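The Sirkton Method

My sister gave me the Sirkton Method for my birthday, which tells you what she thinks of my closet. It cost 99 dollars and came as a thin book and 22 short lessons. According to the cover, I would learn to fold a shirt so that it stood up by itself, like a slice of toast, and my life would follow.

I have folded shirts for forty years. They have never stood up and I have never asked them to.

Still, money had been spent. I read chapter one on the bus, past the Kwiatkowski bakery and the long gray front of the Dinine building, and it was all about breathing. Chapter two was about the table. You needed a calm surface, it said, ideally green or cream, and you needed to greet the garment before you touched it. I looked out of the window for a while after that.

The practice room was on the ground floor at Momix. I got there at 4 with the book under my arm and a bad attitude I had been saving up since lunch. 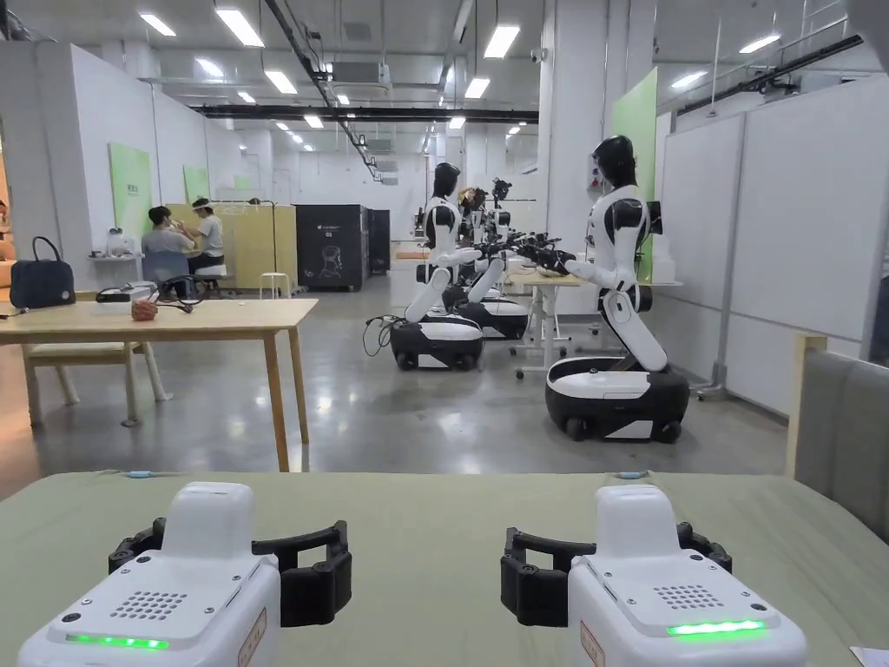
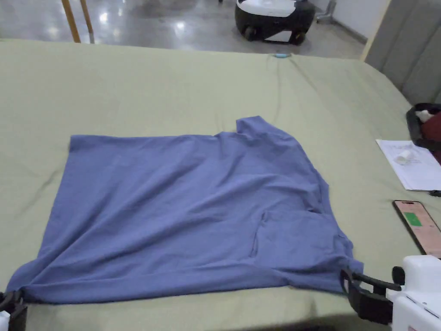
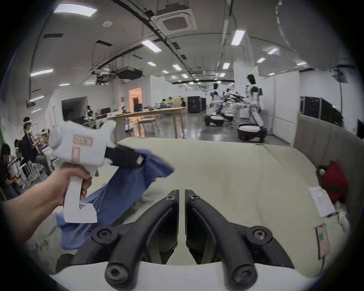 "Smooth from the middle," the book said. "Let the cloth tell you where it wants to bend."

The cloth wanted to bend everywhere. I have met T-shirts with firmer opinions than most of my relatives, and blue ones are the worst – they have been to the beach and they remember it. You get one side straight and the other side goes off on its own. You fix that, and a sleeve wanders up like a child who has heard there is cake.

The lesson allowed 3 minutes. The woman on the recording had the kind of voice that has never owned a fitted sheet. She said to fold toward the heart. Whose heart, she left open. She said to pause and notice how much lighter I felt.

I paused. I felt the way I feel at the dentist.

At home that night I tried it on the bed, with an old gray shirt and the door shut. Sides in, bottom up, in half, in half again. I set it on the dresser and took my hand away slowly.

It stood.

I didn't trust it. I walked to the kitchen, drank a glass of water, and came back in my socks. Still standing, leaning a little to the left. I blew on it and it fell over.

When my sister called I told her the course was fine. She asked if I felt any different, and I said I would have to try it with a sweater.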